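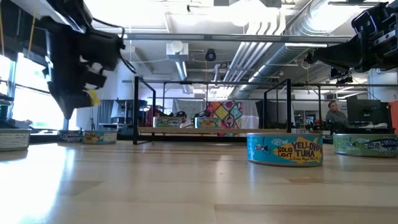 What oil should go on the new oak treads before the stair is fixed? Two thin coats of hardwax oil on the top faces and nosings, and one on the undersides so the boards don't cup.

I did the treads in the Jilorbridge house that way in July and they have stayed flat. Leave 18 hours between coats if the workshop is cool. The Nisen tin says less, but I found it still tacky at the edges when I followed that.

On the other points:

> From: Eustaquio Maldonado
>
> We are taking out the softwood stair in a terraced house and putting in
> oak treads on the old strings. The strings are 30 mm thick and sound
> apart from a split near the bottom newel. The joiner at Bouvier wants
> to replace both. The owner would like to keep them, and the handrail
> too, which has several coats of gloss on it. Also the third tread from
> the top squeaks badly. Is it worth saving any of this?

I would keep the strings. A split by the newel can be glued and cramped, then screwed from the back where it won't show. Check the housings first. If the old wedges have dropped out, the tread may have been rocking for years and worn the groove wide, and you'll need to cut thicker wedges to suit.

The squeak will probably go when the old tread does. Look at the glue blocks underneath while you have it open. I fit 3 to each tread.
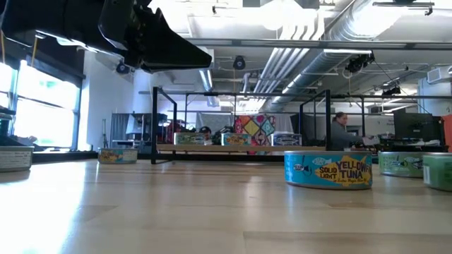
Can the paint be taken off the handrail without removing it? It can, with a poultice stripper left on under plastic overnight, but test for lead before you start and keep the heat gun away from it.

Jodberg sell the poultice in tubs and 2 should do a straight flight. Mask the wall well below the rail as it runs.

Eustaquio, if you can post the going and rise I'll check them against my drawings. They are at the workshop, so it will be after 6 pm.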